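# Zarbridge Bag Handling - Recording Rules

Maintained by Lucie Carrier, Vetiron. Applies to every session in which packaged snacks are moved into or out of cardboard boxes.
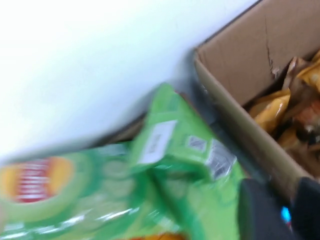

## Scope

The release holds 2,174 episodes recorded at the Hetelthorpe site. Each episode covers one bag.

## Operator rules

- Hands stay outside the work area while the arm is powered.
- Grip bags by the body or the crimped seam - never by a torn corner.
- Replace a box when its flaps no longer stand without support.
- Stop after 12 failed grasps in a row and inform the shift lead.

## Review

One reviewer checks 100 episodes from each batch of 200. Motion blur alone is not grounds for removal. Episodes with a burst bag are kept and tagged `damaged`.

## Changes

Requests to amend these rules go to Wayne Chisholm. The January revision replaces all earlier copies.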